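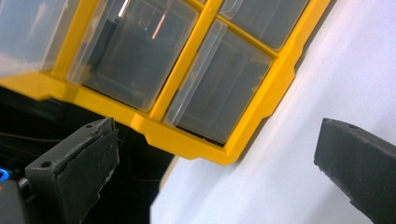

Drawer cabinet and gripper fingers, seen from the gripper camera.

Notes on the drawer task, 30/07/2023

The drawer set for Climow is finished at 435 accepted episodes. We began planning it in February and I expected it to be the easy one. It took longer than the cable set and the cup set put together, mostly for reasons to do with clear plastic.

A clear drawer front gives the policy very little to hold on to. The yellow dividers are fine: strong colour, hard edges, same look from most angles. The front between them is a pale smear or a dark hole depending on where the light falls. Our first model, trained on the pilot episodes alone, learned to aim for the yellow and would close its fingers on the divider next to the drawer it wanted. Afia Wumbei went through the failures and found the same error at every cabinet angle we had tried, so we stopped blaming calibration and changed the way we collect.

The main change was to the start of each episode. The cabinet is now moved and turned between takes, and the operator begins with the grippers in a different place each time.

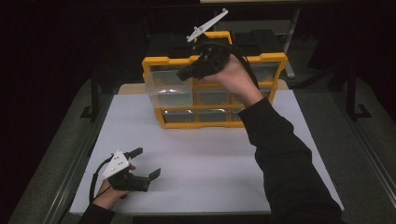
We also dropped the rule that one hand must stay still while the other works. It made for tidy episodes, and the model trained on them froze whenever both arms had something to do. Operators may now move both hands as they please, provided neither blocks the other gripper's camera for long. Odoi, our labelling tool, flags any stretch over 3 seconds where the view is mostly covered. Most of those get cut.

Speed is still a problem. People who have done the task for an hour get quick and start to skip the small pause before the grasp. That pause turns out to matter, as it gives the model several near-identical views just before contact. We cap a session at 30 minutes and swap operators.

Small parts get a separate pass.

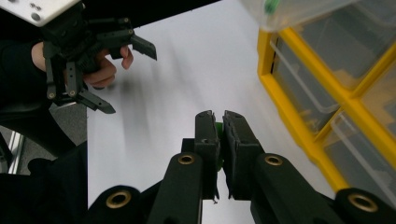
The label for a grasp goes on the first sample where finger width stops falling, which works well for anything stiff. Soft items keep squashing, so for those Afia sets the mark by hand. I would like a better rule before we start on Flernia, where nearly everything is soft.

Two things are left. Version 2 of the export drops the last few samples of some episodes, and I have not found out why. The held-out set also needs a second cabinet in another colour - at present a model could score well by knowing about yellow and little else. The Flolton office has a grey one they may lend us.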